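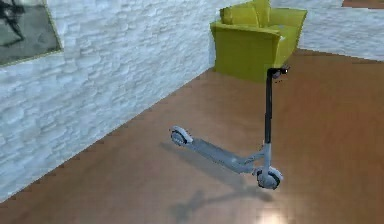 A long road transfer of a patient begins at the door of the home, and for Kelly Godoy it begins some days before the vehicle comes. She coordinates the stretcher journeys of Zivstead, a private transfer service with its office in Pruseck, and when I asked her what families forget most often, she spoke first of the floor. A kick scooter standing in front of an armchair, on polished wood, is for the family a thing they have stopped seeing. For two people carrying a third person it is the first thing they see. "I ask the family to walk with the telephone from the bed to the street and to tell me everything they pass," she said. "They say, there is nothing. Then I hear them moving something."

I met her in November at the office, which is two rooms over a bakery. The telephone rang three times before I had put my coat away. She excused herself each time and wrote the answers by hand on a yellow form, although there is a computer on the desk. The form is later typed by a colleague. I asked if this is not double work, and she agreed that it is.

Her service does not take emergencies. I write this early in the text, as many readers may think of sirens when they hear about stretcher transport. If somebody has chest pain or cannot breathe, the family must call the public emergency number, and Godoy has several times ended a call in order that the family could do this. The journeys of Zivstead are planned. Most of them are for people who leave a hospital in the city and go back to a smaller place, or who move from their own home to be near a son or a daughter. The longest that she arranged this year was 591 kilometres, from Pruseck to a village past Barros, with a man who had broken his hip during a visit to his sister.

"He wanted to go in the front, with the driver," she told me. "He was a lorry driver himself for all his life. I had to say no, and he was angry with me for two days. Later he sent a very nice card."

I asked how such a journey is prepared. She took one of the yellow forms and we read it together. The first part is medical and it must be filled in by the ward or by the family doctor: the diagnosis, the medicines with their hours, if the patient can sit and for how long, if there is oxygen, if there is a wound that needs a dressing on the way. Without this part she does not give a date. Families are sometimes impatient about it, above all when the hospital has told them in the morning that the bed is needed by the afternoon.

"I understand them very well," said Godoy. "But if I send a crew who do not know that the lady must have her tablet at two o'clock, then I have not helped her. The paper takes one hour if the ward is calm. I can telephone the ward myself, and mostly I do."

The second part of the form is about the two addresses. It asks for the width of the doors, the number of steps, the turning of the stairs and where the vehicle can stop. If there is a lift, somebody has to measure it inside, from the back wall to the closed door. In the older streets of Pruseck the lifts are too short for a stretcher nearly everywhere, and the crew then uses a carrying chair. Zivstead has two of them, of the type Flaren, with a belt for the chest and another one for the legs. For a patient who cannot bend the hip the chair is not possible, and then a third and a fourth person must come for the stairs. This costs more, and Godoy wants that the family hears it from her on the telephone and not from the crew on the landing.

We came in this way to the money. She gave me figures without hesitation. A transfer inside the city starts from 200 euros in daytime. A journey of a whole day, with two crew members and one of them a nurse, is usually more than 1,000, and the way back of the empty vehicle is included in that price. I asked about waiting time. The first hour at the hospital is free, and after that it is counted by the half hour. She has seen offers from other services where the price looked smaller and the return of the vehicle was written on the second page. Her advice is to ask for one number in writing, with everything in it, and to ask also who pays if the hospital delays the discharge to the next day.

Some insurers pay a part. Here she became careful and did not want to promise anything in print. "Call them before, and ask for the name of the person you speak with," was all that she would say about it.

At this point Sebastião Conceição came in from the garage with the keys of the second vehicle. He has been a nurse for 34 years, most of them in a surgical ward, and since his retirement from the hospital he travels with the patients on the long roads. He had twenty minutes before he had to leave again, so we talked standing in the small kitchen.

I wanted to know what he does during six or seven hours in a vehicle. He said that the work is quite simple and does not stop. He checks the pulse and the oxygen, he changes the position of the patient, he offers water in small amounts, he looks at the skin of the heels. They make a stop every two hours, also if the patient sleeps. The driver knows which service areas have a level place to park, and this is more important than the quality of the coffee.

"On a slope, the person slides a little to the feet," he explained. "Only a little. But after the third stop they are lying in the wrong place and the back hurts, and they don't say it, they think it must be like this. So I ask. I ask very often, and some of them get tired of me."

A relative may travel with the patient on most journeys. Conceição likes it when they come. He only asks that they eat before the departure, and that they tell him if they become sick when they ride in the back of a car. He remembered a daughter who had told nothing, out of politeness, and for the last part of the road he had two patients.

What should be in the bag? He counted on his fingers: the medicines for the whole day and for the next one, in their own boxes; the discharge letter; glasses and hearing aid with spare batteries; a blanket from home; socks. He prefers a blanket from home because the ones of the service are warm but smell of the laundry. Teeth are forgotten very often. Once they turned back for a set of teeth when they had already left the city, and he would do it again.

I asked him also about arriving, as I had the feeling that all our conversation had been about leaving. He put the keys on the table. Arriving is the harder part for him. The patient is tired, it is often dark, and the family at the other end has cooked something. The bed must be ready and it must be possible to walk around it on both sides. If a hospital bed was ordered, it should be there the day before. He has waited with a patient in a parked vehicle for a bed that was on another lorry, and since that evening Godoy calls the supplier herself in the morning of the journey.

"And please, one person at the door," he added. "Not the whole family. They can all come to the bedroom afterwards, I have nothing against it."

When he had gone we returned to the desk. Godoy wanted to correct something which she had said before, about the lorry driver with the hip. He had been angry for one day, she thought, perhaps not two. She also asked me to write that the office can be reached from seven in the morning, and that people should not be ashamed to call only with a question. About half of the calls end without any booking. Sometimes the patient is well enough for a normal train with assistance at the station, and she tells them so and gives them the number.

The telephone rang again. It was a man whose mother would leave the hospital next week, and who lived on the third floor. I heard her ask him to stand up, please, and go to his bed, and from there to start walking slowly to the street.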